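把一箱旧信、旧照片和零碎纸片慢慢理清楚

2026年7月15日更新

去年二月,我把父母留下的一只大纸箱从Hedlund的老房子搬回了自己家。箱子一直塞在楼梯底下,外面用绳子捆了又捆,打开来,一股旧纸的味道扑面而来:信、明信片、学生证、布票、菜谱、几卷没剪开的底片、粘在一起的照片,还有一叠不知道是谁家的水电单。我当时坐在地上翻了一整个下午,翻到天黑,什么也没理出来,反倒把原来还算有点顺序的东西翻乱了。

后来我前前后后把这只箱子理完了,又帮姐姐理了她那边的一份,再后来邻居也来问。问的人多了,我就想着干脆把做法写下来,写得啰嗦一点没关系,您泡杯茶慢慢看。文章分了几段,不一定要从头读到尾,手边正做到哪一步就翻到哪一段也行。

先说一句,我没学过档案,也没在图书馆上过班,这里写的都是在自家饭桌上试出来的办法。家里要是有特别珍贵的东西,比如很早的玻璃底片、长了霉的卷轴、烧过泡过的文书,请一定先去问专门做修复的人,别自己动手。

一、动手之前

第一件事是给自己留出时间。这种活儿很容易一坐下就不想起来,看着看着就看进信里去了,腿也麻了,饭也忘了做。我的习惯是每次只做2个小时,到点就收,哪怕正看到有意思的地方。第二天再接着来,眼睛和心情都会好很多。

第二件事是找地方。要一张够大的桌子,离厨房远一点,离窗户也别太近。大太阳直直地晒在照片上,我看着就心疼。要是家里只有一张饭桌,那就每次吃完饭擦净晾干再用,这也没什么不好,我自己就是这么做的。猫和小孩最好暂时请到别的屋子里去。我家那只猫对牛皮纸信封有很深的感情,关上门它就在外面挠,挠一会儿也就睡了。

第三件事是洗手。用普通肥皂洗,擦干,先不要涂护手霜。摸纸的时候我不戴手套,棉手套太滑太厚,翻薄信纸反而容易撕破。拿照片和底片的时候我会换一副干净的丁腈手套,或者只捏着边角。

还有一件小事,桌上不放茶杯。我知道前面刚请您泡茶来着,茶放在旁边的凳子上,伸手够得到就好!

二、要准备的东西

不用一下子买齐,很多东西家里本来就有。

软铅笔一支,削得不要太尖。
软毛刷一把,画画用的宽羊毛刷就很好。
无酸的文件夹和信封,大小都备一点。
浅一点的硬纸盒,有盖子的。
白纸条若干,拿打印纸裁就行。
一卷低黏度的遮蔽胶带,刷墙时用的那种。
一把钝头的小抹刀,或者一根竹片。
一本横格本子,专门用来记事。
放大镜,有灯的更省力。

文件夹我是在Gistby的一家文具店买的,他们有一种浅灰色的,摸上去挺括,价钱也还公道。盒子我试过好几家,最后一直用Edell那一款浅盒,盖子不紧不松,叠起来不会往下塌。您在自己附近找差不多的就可以,看清楚包装上写着无酸、不含木质素,别的都好商量。

不要买的东西也说一下。透明胶带不要,橡皮筋不要,回形针不要,那种带自粘页的老式相册更不要。还有过塑机,我知道过塑以后看起来亮亮的很体面,可是塑进去就再也拿不出来了,我母亲的一张毕业合影就是这么毁的,现在边上黄了一圈,里面还鼓着泡。

三、先看,不要先分

箱子打开以后,请先忍一忍,别急着往外倒。

旧东西原来的摆放次序往往是有意思的。我父亲把所有跟修房子有关的单据都夹在一本日历里,当时我随手一抖,全散了,后来光是把它们重新凑到一起就花了好几个晚上。要是早知道多看一眼,这几个晚上就省下来了。

我现在的做法是,先给打开的箱子拍几张照片,然后一层一层往下取。取出来的每一捆,原来是捆着的就还让它捆着,原来装在信封里的就还留在信封里,只在旁边放一张白纸条,用铅笔写上从哪儿来的,例如“大箱,最上面,靠左”。写得简单不要紧,自己能看懂就行。

这个时候也顺便看看有没有需要马上处理的东西:

发霉的,单独放进一个纸信封,搬到通风的地方去,跟别的东西隔开。摸过霉的手要再洗一遍,刷子也不要混着用。

有虫眼或者有小虫在爬的,同样隔开,外面套一个密封袋,然后打听一下怎么冷冻除虫,各地博物馆的网页上多半有讲。

摸上去潮的,不要拿吹风机吹,也不要搁在暖气上。铺几层吸水纸,把纸张平摊在上面,让它自己慢慢干,隔一阵换一换底下的纸。

闻起来有醋味的底片,这个要小心,那是片基在变质。尽快扫描,跟别的底片分开放。

四、粗分

看过一遍,心里有数了,再开始粗分。粗分要粗,千万别在这一步就讲究起来。我见过有人一上来就列了几十个类别,第一天热情很高,第三天就对着那张表发愁了。

我家的那一箱只分了8堆:信件、照片、底片、证件、账单票据、剪报、手写的本子,最后一堆叫“不知道”。“不知道”这一堆特别有用,凡是看了一眼想不出归哪儿的,统统放进去,不要停下来琢磨。等别的都理完了回过头再看,里面有一大半会自己找到位置。

桌面上怎么划地方,各人有各人的办法。有人喜欢用盒盖当托盘,一类一个盖子,端起来就走;我嫌盖子有边,薄纸放进去不好拿,所以常在桌上贴胶带,划出几个大格子,格子旁边再放张纸条写上名字。贴之前在桌子不显眼的角落试一试,撕的时候慢慢来,贴着桌面往回拉。打了蜡的桌子和老漆的桌子就别贴了,改铺一张大白纸,拿铅笔在纸上画线,效果是一样的。胶带绝对不要碰到纸和照片,这一条没有商量。

分的时候手要轻,速度可以快。拿起一件,看一眼,放下,再拿下一件。信不要读!我知道这很难。我自己读过一封,是外婆写给她妹妹的,讲怎么腌萝卜,讲着讲着就讲到了隔壁人家嫁女儿,满满写了好几页,读完一抬头,那天的时间全用完了。后来我在旁边放了一个小碟子,装上折好的纸条,想读的信就在旁边插一张,等全部理完以后当作奖励慢慢读。

如果您是跟兄弟姐妹一起做,最好先说好一件事:粗分的时候只分类,不讨论归谁。归谁的事留到最后,等东西都看得清楚了,大家心平气和地坐下来谈。我和姐姐就差点为一枚纽扣吵起来,其实那枚纽扣是从一个旧信封里滚出来的,谁的衣服上都不是。

五、清洁和展平

粗分完毕,一类一类地来。建议从最不心疼的那一类开始,账单票据就很合适,手练熟了再去碰信和照片。

刷灰的时候把纸放在干净的白纸上,左手轻轻按住一边,右手拿刷子从中间往外刷,一下一下,朝一个方向。不要来回蹭。刷下来的灰连同底下那张白纸一起折起来扔掉。铅笔写的字要特别当心,刷得太用力会变淡。

生了锈的回形针和订书钉,能取就取。取回形针的时候别硬拽,在针和纸之间塞一小片硬塑料,正面一片,背面一片,让针从塑料上滑出来。订书钉要翻到背面,用小抹刀把两只脚一只一只撬直,再从正面拿掉。如果锈得跟纸粘在一块儿了,就让它留着,用一小块无酸纸垫在上面。

折着的信要不要展平,这要看纸的情况。纸还软,折痕处没有裂的,可以打开,上下夹吸水纸,压在几本厚书下面,过几天就服帖了。纸已经发脆的,打开时能听见轻轻的沙沙声,那就停手。放进一个封口的大盒子里,盒底搁一小杯水(杯子跟纸不要挨着),过几个钟头看一次,纸吸了一点潮气会变得柔软些,这时再慢慢打开。要守着看,不能放一夜不管。蓝黑墨水写的信还好,那种碰水就洇开的紫墨水,我劝您连这一步也省了,折着存放就好。

粘在一起的照片,我试过的办法里只有一种敢推荐,就是先不动它。看看能不能找到底片,找得到底片就不必冒险去揭。找不到,又实在舍不得,就拿去问专业的人。网上有教人泡水的,有些相纸泡得,有些一泡图像就跟着走了,从外表不容易分辨。

破了的地方也不要急着补。撕成两半的信,把两半并排放在同一个信封里就可以,在外面注一笔“此信两片”。我父亲当年很爱惜东西,凡是破的都用透明胶带粘好,如今胶带一条一条地掉下来,字上留着一道道焦黄的印子,擦也擦不掉。

六、给它们写上名字

这一段我觉得最要紧,偏偏最容易偷懒。

照片背面可以写字,用软铅笔,写在靠边的地方,写的时候把照片扣在干净平滑的硬板上,下手轻轻的。有些新一点的相纸背面有一层塑料,铅笔写不上去,那就写在装它的信封上,先写好字再把照片放进去。圆珠笔、签字笔、记号笔都收起来。

写什么呢?能写多少写多少。人名、地方、年月、什么场合,再加上是谁告诉您的。最后这一项很多人会漏掉。“据姑姑说,在Climham的码头”和“在Climham的码头”,隔了几十年以后分量是不一样的。不确定的就打个问号,问号很好,问号老老实实。

称呼要写全。别写“奶奶”,过了一代人,谁的奶奶就说不清楚了。要写名字,写跟谁是什么关系。

家里还有老人在的话,请赶紧抽空坐到他们身边去问。带照片去,一次不要带太多,挑那么一小叠,慢慢看,慢慢聊。老人说话绕来绕去,您别打断,绕着绕着就绕出来一个您从没听过的名字。手机放在旁边录音,先问一声他们愿不愿意。我陪舅舅看照片的那几个下午,他记不得早上吃了什么,倒是能说出照片上那辆自行车是跟谁借的,借了几天,还的时候车铃坏了,赔了一只鸡。

那本横格本子这时候就派上用场了。我每理完一个信封就记一行,写编号、里面装的什么、大概的年代、放在哪个盒子里。编号不用复杂,盒子用字母,信封用数字,“乙盒第几封”这样也完全可以。电脑表格当然更好查,我是两样都留,本子放在盒子旁边,停电也看得见。

七、排次序

名字写得差不多了,就可以在每一类里面排次序。信件按写信人分,同一个人的按日期排。没有日期的看邮戳,邮戳看不清的看邮票,邮票被剪走了的(小时候我也剪过,惭愧)就看信里讲的事情。实在排不进去,放在这个人的最后面。

信封和信要在一起。有人为了省地方把信封扔了,我很不赞成。地址、邮戳、背面随手记的菜价,都在信封上。信可以从信封里取出来平放,信封跟在后面,两样装进同一个文件夹。
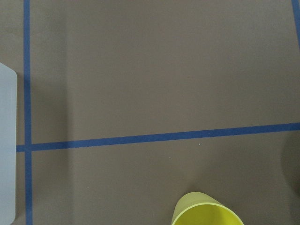 照片的次序比信件难排。我开始是按年份排的,排到一半发现家里没有一个人会按年份去找照片,大家问的都是“外公那张骑马的呢”“我们在老房子过年那张呢”。所以后来改成先按人家分,再按地方分,年份只写在信封上。您可以想想自己家里人平时是怎么问的,就照那个样子排,以后找起来顺手。

证件类最省心,一个人一个文件夹。剪报要单独放,报纸酸性大,跟别的纸挨久了会把人家也染黄。要紧的剪报我复印一份在好纸上,原件另外收。

菜谱和手写的本子,保持原样,一页也不要拆。哪怕里面夹着花瓣、糖纸、头发,也先让它们留在原来那一页,用一小张薄薄的无酸纸包一包,再夹回去。

八、要不要扫描

要,但是不用全扫。全扫的念头把很多人压垮了,包括我自己。

先扫容易坏的,再扫大家抢着要的,剩下的随缘。照片用平板扫描仪,文件存成不压缩的格式,另外再存一份小的,方便发给亲戚。信件用手机拍也可以,找一个光线均匀的阴天,手机举平,别开闪光灯。正面背面都要拍,空白的背面也拍一张,省得日后疑心漏了。

文件名写得像样一点,跟信封上的编号对上。我的电脑里曾经有一大批叫“新建文件夹”的文件夹,里面又是“新建文件夹”,找一张照片跟考古似的。

电子文件至少存3份,一份在电脑上,一份在移动硬盘上,还有一份放在别人家里。我姐姐那边有我的一块硬盘,我这边有她的一块,过年见面的时候换一换,顺便插上看看还能不能读。

九、装盒和存放

文件夹竖着放还是平着放都可以,我是信件竖着,大照片平着。竖着放的盒子不要塞得太紧,手指伸进去能活动,也不要太空,空了纸会弯腰。空的地方拿揉皱的无酸纸垫一垫。

盒子外面贴标签,标签贴在短的那一面,放到架子上一眼能看见。

阁楼不行,夏天太热。地下室不行,太潮。靠外墙的柜子、厨房上面的吊柜、浴室隔壁的那堵墙,都不太好。卧室衣柜的中间一层其实就很合适,人住着舒服的地方,纸也住得舒服。离地要有一点高度,万一水管漏了还有个缓冲。樟脑丸别往里放。

每年打开看一回。我一般在入夏之前看,摸摸有没有返潮,闻闻有没有怪味,把本子上的记录对一对。盒子放到柜子里不等于就万事大吉了,它们也想见见人。

十、哪些可以不要

这一段很多人想先看,我偏要放到后头。理之前和理之后,您对“没用”的看法会不一样。

重复的照片留最清楚的一张,其余的分给亲戚。拍糊了的、拍的是一片天空的,可以不留,除非它是某个人唯一的一张。空白的旧信纸我送给了练毛笔字的朋友。水电单我每年只留一张,看看当年的价钱也有意思。涉及别人隐私的东西,比如别家寄存的文书、病历,能还就还,还不了的要商量着办。

有些信读了会难过。我家也有几封,我读完放回去,在外面写了“家人看过再定”,封好,放在最底下。不必今天就决定。放着也是一种办法。

要是自家没有地方放,又舍不得扔,可以问问当地的图书馆、县里的地方志办公室或者老家的学校。他们不一定收家书,但老地图、老课本、老店铺的账本,时常有人感兴趣。送之前留一份扫描,写清楚是谁家送的。

几个常被问到的小问题

照片上的指纹能不能擦?干的软布轻轻拂一下,拂不掉就算了,不要沾水,不要哈气。

底片怎么放?放进专用的底片袋,一条一条分开,别卷着。卷得很紧的那种先不要硬拉直,夹在吸水纸里轻轻压些日子。

信太多了,可不可以只理一部分?当然可以。我姐姐只理了外婆的信,其余的还在箱子里,箱子换了个干净的,放到了干燥的地方,这就已经比原来好得多了。

一个人做闷不闷?有一点。我会放收音机,声音开得小小的。有时候叫上2个表妹一起来,她们一边理一边笑,效率是低了,可是那几天认出来的人比我一个人埋头认一个月还多。

霉味去得掉吗?很难完全去掉。把盒子敞开,放在通风阴凉的屋里晾几天,旁边搁一小包活性炭,会淡一些。香水和空气清新剂千万别喷。

做到一半想放弃怎么办?那就把手头这一格收好,写张纸条说明做到哪儿了,夹在本子里,放一两个月再说。我那只大箱子中间停过一整个秋天,回来时看见自己写的纸条,“剪报未完,下次从蓝皮本子开始”,坐下来就接着做了。

有别的问题,或者您有更好的办法,欢迎写信告诉我,尤其想听听各位是怎么对付那种一打开就掉渣的旧报纸的。

联系我们 | 版权所有,转载请注明出处 | 返回顶部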